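Newsletter Issues Families Toy Library Contact

Families > Spring newsletter > From the toy shelves

31 May 2019
By Hanneke Postma

One tray, two blocks: a small idea for a long afternoon

Every spring, when the puzzles come back with their corners chewed and the dress-up box no longer closes, we go through the shelves and ask what has really been played with. I always expect the answer to be something with wheels. This year, to my great pleasure, it was the plain wooden cubes, the same ones that came to us in a shoebox when the Altau nursery moved to its new building, and which have been in and out of the library 74 times since October!

So I thought I would share the way Ghizlane Mansour uses them with the toddlers in her Skola group, and with her own youngest at home. She puts out a tray and two cubes, and leaves the rest of the box in the cupboard. I used to tip out all 88 and hope for a castle (I raised two boys on that method, and my feet remember it well), so it took me a while to come around. But sit with a child of 19 months and you will see how much there is to do with just two. In goes one, out it comes again, then over to Grandma's lap and back.

Ghizlane likes to set the tray in the middle with a cube on each side, so that a child has a reason to use both hands, or at least to reach across. Green and yellow are her favorite pair, as they are easy to tell apart even on a gloomy morning. 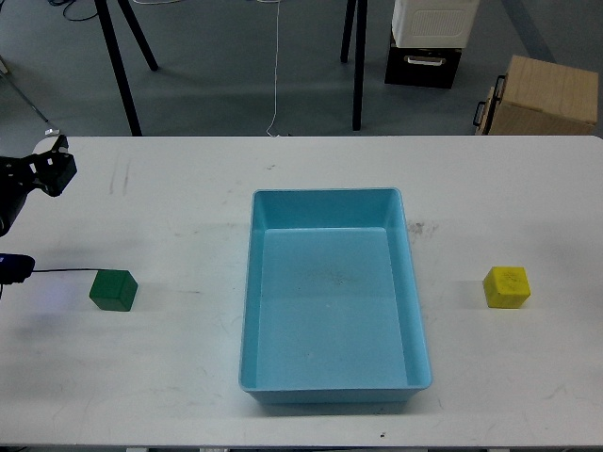 Where to take it next

Once dropping the cubes in has lost its shine, try asking for one color at a time, and don't fuss if you get the other. Salma Soliman's daughter handed over the yellow one for a whole week whatever she was asked for, and was very proud of herself each time. You can also turn the tray upside down and hide a cube under it, or let the child carry both cubes in the tray to another room, which is harder than it sounds when you are two.

Any shallow tray will do, and the one you drain your lettuce in is fine. A pale one shows off the darker blocks nicely. As for the cubes, the paint on some of ours has seen better days, and Adel Ashour has offered to sand and repaint the shabbiest over the summer. If you come across stray ones under the couch, please send them back with your next return, even if they are a bit chewed.

Trays and cubes can be borrowed together for two weeks at a time. Ask for the blue bag on the low shelf by the door.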